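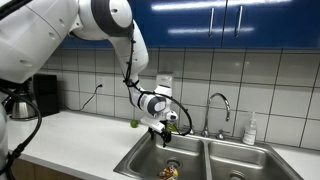
My landlord sent a letter in the first week of the year. It was a friendly letter, with a snowflake on it, and it said my rent would be going up by $66 a month. I have lived in Ridcombe long enough to know that a snowflake on a letter means somebody wants something.

So I did what people in my position do, and started looking at other apartments.

I should say that I like looking at apartments. I like opening closets that aren't mine. I like the way the agent says "and this is the bathroom" while the two of us stand there looking at a toilet. What I don't like is the math. I pay $965 now. I would pay $1,031. For that money, I figured, there had to be a palace out there with my name on it, or at least a place where the bedroom door closes.

The first one was on the Dosholm side, above a dry cleaner. The listing said "character." The character was a slope. I set my pen on the windowsill to write something down and it left the windowsill. The agent, a very calm man in a very large scarf, picked it up and handed it back to me as if this was part of the tour. Maybe it was. I asked about heat and he said the dry cleaner provided a lot of it, free, until six.

The second one was lovely and I was the wrong person for it. You could tell by the application, which ran longer than my lease, my car insurance and my college thesis put together. They wanted references from my last three landlords. I have only had two, and one of them has moved to a boat.

The third I never got inside. The lockbox code I was given was 252 and the lockbox had four digits. I tried it with a zero in front, then a zero behind, then I stood on the porch and had a think about my life until a neighbor came out and asked if I was the one about the hot tub.

Chenxi Li came along for the fourth. Chenxi has moved more often than anyone I know and treats it as a sport. She runs the taps. She flushes. She stands in the middle of each room and claps once, for reasons she has explained to me twice and I still couldn't repeat. Her verdict on number four was "no," and this was in the hallway.

We got soup afterward and she asked me what I was looking for, and I gave her my list. Quiet street. Morning light. Room for the big table. A grocery store I could reach without getting in the car. She let me go all the way to the end of it, blowing on her spoon, and then pointed out that I had just described my own kitchen.

I hate it when she does this over soup.

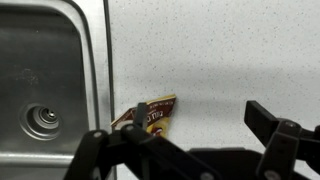

What I did about the $66

I wrote back. I had never thought of a rent letter as something you could answer, any more than you answer a parking sign. Zixuan Luo, who sits across from me at work and has strong views on most paperwork, told me to ask for a longer lease at the old rate and to mention the window. The window in my bedroom has been painted shut since before I moved in. I had come to think of it as more of a picture.

It took me four drafts. The first was too sorry and the second was too proud. The third had the word "henceforth" in it. The fourth was five lines long and I sent it before I could make it worse.

The answer came back in two days, no snowflake. Half the increase, an eighteen-month lease, and a man will come in March to look at the window. Look at, I noticed. There was no promise that he would open it.

I signed. Then I moved the big table a foot to the left, so that something would be different.

January 31, 2023

Contact | © Half a Closet | Back to top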